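Fludness – Textsammlung Haushaltsanleitungen (README)

Stand: 25/10/2021
Pflege: Valtteri Juntunen

Kurz worum es geht: deutsche Bedienungs- und Pflegeanleitungen, abgetippt oder per OCR eingelesen, dazu einfache Umschreibungen in kurze Sätze. Gedacht für Leute, die an Verständlichkeit von Gebrauchstexten arbeiten. Keine Übersetzungen, keine Werbetexte.

Inhalt
texte/ – ein Dokument pro Datei, UTF-8, Zeilenende LF
einfach/ – die umgeschriebene Fassung, gleicher Dateiname
meta.tsv – Quelle, Themengruppe, Bearbeiter, Bemerkung
tools/ – zwei Skripte zum Prüfen, Python 3

Umfang
41 Themengruppen, höchstens 100 Dokumente je Gruppe. Gruppen 18 und 30 sind noch dünn (Nähmaschinen, Gartenpumpen), da kommt hoffentlich noch was. Gruppennummern nicht neu vergeben, auch wenn eine leer wird!

Herkunft
Der Großteil stammt aus dem Nachlass der Druckerei Vuorinen, Kartons mit Probeabzügen. Rest aus der Sammlung Stanham, dort schon als Textdateien, aber mit kaputten Umlauten. Die sind zum grössten Teil repariert, nicht alle. Wer "fuer" und "für" im selben Absatz findet: bitte melden, nicht selber suchen und ersetzen, das hat schon einmal die Wörter "neuer" und "Steuer" zerlegt. 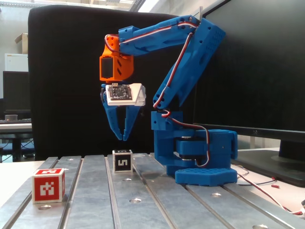
Abb. 1: Blauer Roboterarm aus dem 3D-Druck, darunter ein weißer Würfel mit schwarzem Muster.

Umschreibungen
Regeln stehen in einfach/REGELN.txt. Das Wichtigste: ein Gedanke pro Satz, Passiv vermeiden, Fachwort beim ersten Mal erklären. Warnhinweise nie kürzen. Zahlen und Einheiten exakt wie im Original, auch wenn sie komisch aussehen. Zwei Personen pro Text, bei Streit entscheidet die zweite Lesung, Vermerk in meta.tsv.

Bekannte Probleme
– Tabellen sind als Fliesstext drin, Spalten teils vertauscht
– Silbentrennung am Zeilenende nicht überall aufgelöst
– Querverweise ("siehe Seite 7") laufen ins Leere, Seitenzahlen fehlen
– ältere Anleitungen siezen, manche reden den Leser garnicht an, das verzerrt jede Auswertung zur Anrede
– Dubletten zwischen Vuorinen und Stanham, Abgleich steht aus

Nicht enthalten
Texte zu Medikamenten und Medizingeräten. Abbildungen der Originale auch nicht, nur Bildunterschriften, markiert mit BU: am Zeilenanfang.

Benutzung
Erst tools/pruefe.py laufen lassen, dann meta.tsv einlesen. Spalte "bemerkung" darf Anführungszeichen enthalten, also Quoting im TSV-Leser abschalten. Die Aufteilung in Training und Test geht nach Quelle, bitte nicht neu mischen, sonst landen fast gleiche Anleitungen auf beiden Seiten.

Weitergabe
Nur für Forschung und Lehre. Bei Veröffentlichung Fludness mit Version nennen. Die Wortliste Zalluria liegt bei, hat aber eine eigene Lizenz, siehe dort.

Fehler und Nachträge bitte als Ticket, mit Dateiname und Zeile. Nächste Version geplant für Juni, vorher nur Korrekuren.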